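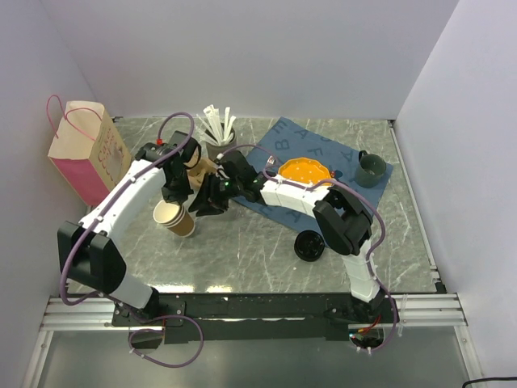 Sep 17, 2024

Adhesive peel work, continued from the previous page. Subject is still the Pilholm label stock on coated glass jars, and why the lower corner lifts after a cold soak.

Restarted with a fresh roll. The old one had been left out of its bag and I don't trust anything measured from the outer turns. Discarded the first two meters of the new roll as well. Strips cut 25 mm wide along the machine direction, 150 mm long, with the razor fixture. Edges looked clean under the loupe except on strip 4, which had a nick near the start. Kept it but marked it.

Glass prep: detergent wash, tap rinse, deionized rinse, isopropanol wipe, air dry on the rack. Half the plates then got the Soltanex cold-end coating at the normal dilution, half were left bare. T. Živković asked whether the spray bottle gives an even coat. Water break test says mostly. Two plates showed a dry band along one side and I recoated them from scratch.

Application: 2 kg roller, two passes each way, slow. Dwell 24 h at room temperature for the baseline set. Cold set went in the ice bath for 7 h after the dwell, then straight to the tester with the surface blotted. Time from bath to first pull kept under 3 minutes. Not easy alone. If anyone repeats this, load the clamp before taking the plate out.

90 degree peel, 300 mm/min, first 25 mm of travel ignored, average over the next 100 mm.

Bare glass, dry: 9.8 N average, smooth trace, clean removal.
Bare glass, cold soak: 8.1 N, smooth, slight haze left on the glass.
Coated glass, dry: 7.4 N, smooth.
Coated glass, cold soak: 3.9 N, stick-slip from start to finish.

The last line is the one that matters. The stick-slip period is regular, near 4 mm, and the adhesive comes off the coating with hardly any residue. So the failure is at the interface between adhesive and coating, and the paper is holding up fine. I had been blaming wet strength of the face stock since the first complaint. Crossing that out.

Strip 4 (the nicked one) was coated, dry. It read 7.3 N, no different from its neighbors. Left it in the average.

Checked the load cell before and after with the brass weight. Drift within the last digit both times. The zero did wander when the bench heater cycled on, so I turned the heater off for the cold set. Room was 19 C at the end.

Coating weight is the next suspect. The supplier sheet gives a dilution and a spray distance but no target for what ends up on the glass. Teodora Omerović has the slip table set up and will tilt the plates left over from today. Slip angle should track coating weight well enough to sort them into heavy and light. If the heavy ones also peel lowest when cold, we have something to tell Prevness.

Other things tried, for the record:

– Warmed one coated plate to 40 C before applying the strip, then cold soak. 5.2 N, less stick-slip. Single strip, so a hint only.
– Extended dwell to 72 h on a plate from the earlier batch. 4.4 N after soak. Better, though the batch is different and the comparison is weak.
– Rounded the label corner to a 3 mm radius on whole jars. Lifting still starts at the lower corner but later. Did not time it properly.

Complaint log from the Prevness line stands at 121 jars with visible lift out of 1,362 inspected. No breakdown by mold number. I asked for it again. Without that I can't rule out jar shape, and the panel on the sample jars is not flat – a feeler gauge goes under the straightedge near the heel on most of them. A stiff label over a concave spot will want to spring back whatever the coating does.

Atanasov sent the alternate adhesive grade, one A4 pack, hand coated. Storage shelf, second from top, in foil. Please don't open it until the plates are ready.

To do:
Order more 25 mm blades.
Repeat coated cold set, ten strips, heater off throughout.
Slip angles on all leftover plates, number them on the back first.
Peel at 50 and 100 mm/min to see if stick-slip goes away.
Ask for uncoated jars from the same molds.

Bath drained, tester left on for the night because the cell takes too long to settle in the morning. Traces are saved under today's date, cold set in its own folder. The plate with the haze is in the drawer, wrapped in foil.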